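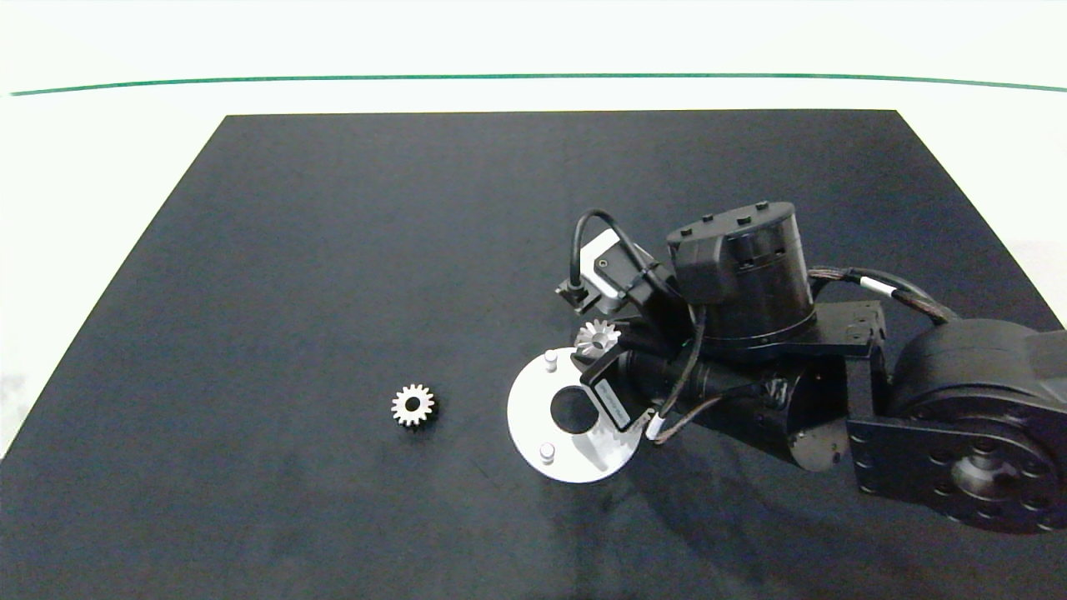 Small silver gear on a black table. Lying flat, catching the light.

Friday, October 9, 2020

Right, quick one, kettle's on. Eight weeks in the new flat and I still haven't unpacked the hall. Moved from Udell to Plarby, which on the map is nothing, and it took two van trips and most of my patience. I'd labelled every box "misc". All of them. Past me was an idiot.

Main lesson so far: the small stuff is what gets you. Sofa, fine. Bed, fine, once I found the bolts (in the teapot). But the shelf pegs, the radiator key, the little washer off the tap... gone. I've started a jar. Anything small and metal goes in the jar, no arguments, even if I dont know what it's from.
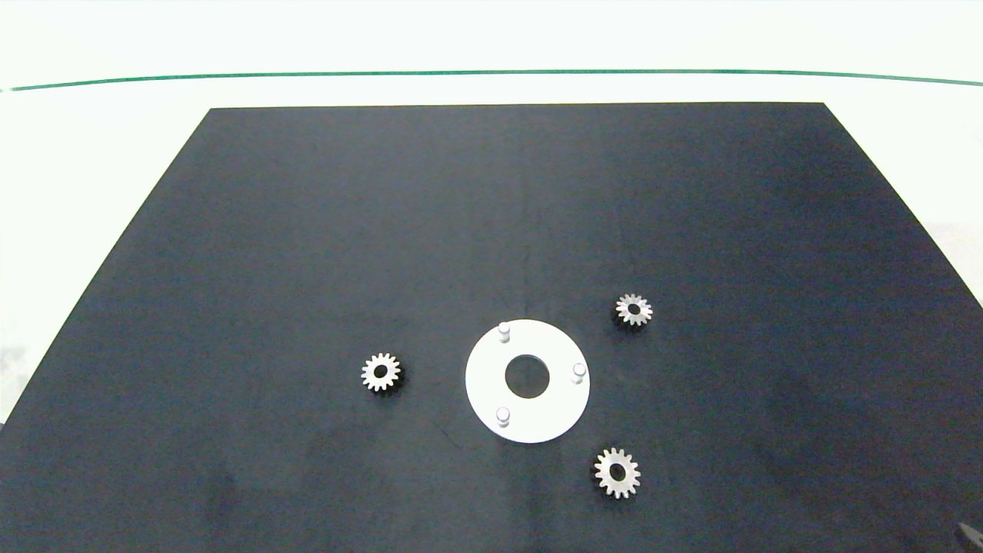

Painting. I did the bedroom in a very dark blue, Borkowska matt, tester pot looked lovely, so obviously I bought the big tin without thinking. Two coats. Then a third round the window as you could see every brush stroke. And dark matt shows everything, have a look at that navy-black board with the greyish smudge on the lower left and the thin little marks like hairs, and then imagine a whole wall of it with a laundry basket being dragged past twice a day. Wiping makes it shiny. Not wiping makes it look like I've got a cat. I still like it at night with the lamp on. Mornings, less so.

Kitchen is staying white. No more decisions till December.

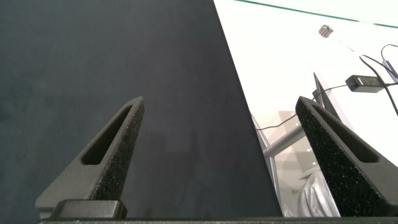

The stairs are the other thing. Bare wood, steep, lethal in socks, went down four of them on my backside the first weekend and said some words the neighbours will have heard. Carpet quote was £1000, no thank you. So I've been looking at stick-on treads, and the smooth clear ones are useless, I tried one. What I want is something with a proper rough face to it, black and speckly like the pad down the inner side of the finger on the left there, bit sandpapery looking. Murneo do a roll for not much. Ordered it Tuesday. Measured the stairs after ordering it, naturaly.

Other bits. Bins go out on a different day here and I've missed it twice. The bus is better than the old one. The bakery near the station shuts at two, so that's lunch ruined unless I leg it.

Still no sign of the radiator key and it's getting cold. Might just buy another one tomorow.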